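Letter sorting, table notes
12/04/2022 – Leonie Paewai
Last updated by Heloísa Portela

Picking up where Heloísa left the page, and with apologies to her for my handwriting in the paper version, which I have tried to type up faithfully. 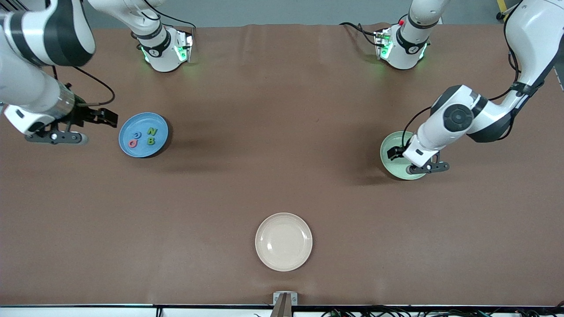 The plan for the afternoon was to settle the letters question before we all forget what the question was. We have the old bag of letters from the Dultska order, 129 pieces by the packing slip, and the newer Trureck ones, and they have been living together in the same tub for so long that I can't swear to which is which any more. The Dultska ones are a touch thicker, I think. Heloísa says the Trureck ones smell different and she may well be right, but I had a cold and was no use as a judge.

Colors first. The greens are lovely on the brown tabletop and on the blue plate too, very easy to pick out even when I step back to the sink. N and B in green give no trouble at all. The blue O on the blue plate is another matter. I knew where it was and still had to look twice, so I'd like to try the same letters on something paler before we write anything down as a rule. Red is fine everywhere.

Then the question of the red one. I had it down as a G, and Heloísa, coming in from the corridor with her tea, asked why there was a broken ring on the plate. We turned it this way and that and I still say G, but I take her point. If two grown women who have been at this since spring can't agree then it ought to go on the list of doubtful shapes, along with the Q that has lost its tail and the I that is also a perfectly good dash. The doubtful list now stands at 19, and I would like it to stop there please.

The plate. I am fonder of it than I should be. It came from the Brellar box with the other tableware, and the raised rim is a real help, as the letters stay put when someone leans on the table (me, twice today). Four letters sit in it comfortably with space to get at each one. I tried seven after lunch and they began climbing on each other, and the K ended up on its side under an E. Four is plenty for now – maybe five if they are the narrow ones.

One thing to watch is the shadow. The plate throws a soft one down its right side, and a dark letter put down just there is harder to see than you'd expect. I moved the desk lamp, then moved it back again when it shone straight in my eyes. Someone taller might have better luck with it.

Still to do:
- wash the whole tub, lukewarm water only, and dry on the Besson rack
- pull the doubtful ones into their own jar
- find out whether 70 spare greens is a typing mistake on the order form
- borrow a white plate from upstairs, and give it back this time

I'll carry on with the vowels when I'm next in. Heloísa, if you get to them before me, the good tweezers are in my top drawer under the graph paper, and please do help yourself to the ginger biscuits.

2 comments · 0 shares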